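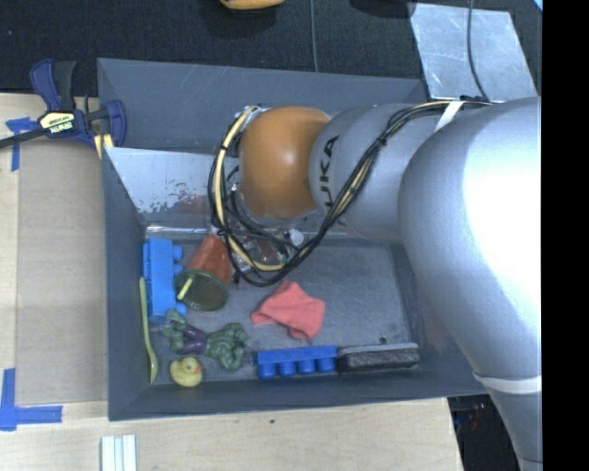
Lurside, February 3, 2020

The review unit was on a two-week loan, and Saqib Bangash had already used up ten days of it grinning.

He wrote for a trade magazine that sent him sorting kits, mostly dull ones. Prenon was the first he had ever stayed up late with. It was a software kit from a firm called Brorell, and what it promised fit on one line of the manual: give it a bin of mixed things and an arm you already own, and it will work out how to pick them. You didn't have to teach it the shapes. You didn't have to draw anything. You just let it get on with the job, and it got better while you ate lunch!

The shop belonged to his aunt, Mrs. Ghumman, who fixed packing machines for a living and had bought the KUKA secondhand. She had given him the corner by the metal sheet and told him not to touch her clamps. He had touched one right away. The bin needed holding.

"What's in there today?" she said, coming over with her coffee.

"Duck, spoon, blocks, the cloth. The green guy."

"Why is he lying down?"

"He's always lying down. He's top heavy."

She leaned in as far as she thought was smart. The arm hung over the bin with its cables looped under the orange joint, and the toy man lay on his side with his arms curled, right up against the duck. The red cloth had settled into a heap with one corner sticking out.

"It'll never get the cloth," she said.

"It got the cloth 58 times on Saturday."

"Out of what?"

He had hoped she wouldn't ask. He looked at the screen, where the running total for the loan stood at 1298 picks, and scrolled until he found the line. "Out of a lot," he said. "But you should see how it does it now! It used to go straight down the middle and squash it flat. Now it looks for a peak, or a corner, and goes for that. I never told it to do that, and it isn't in the manual either - I checked twice."

Mrs. Ghumman drank some coffee. She had run machines since before he was born, and every one of them did what she told it, or else broke in a way she could put a finger on. He could see her deciding whether she liked this.

"And what does it do wrong?"

"The clear plastic thing. It's awful with that. I don't think it knows it's there half the time." He was already typing this into the review, under a heading that just said Bad. There were two entries below the heading. The other was the start-up sound. "And it's slow to make up its mind. You'll stand there thinking it's gone to sleep."

"Is it asleep now?"

"No, it's choosing."

They waited. Mrs. Ghumman put her cup down on the other bench.

"The duck," she said.

"You think?"

"I'd take the duck. It's near the wall, but you've got the whole head to grab."

"I'd go for the cloth."

"You would, you've been bragging about the cloth." She folded her arms. "Dollar on the duck."

He dug in his pocket and found four quarters and laid them on the bench by her cup. The light on the controller changed, and both of them bent closer.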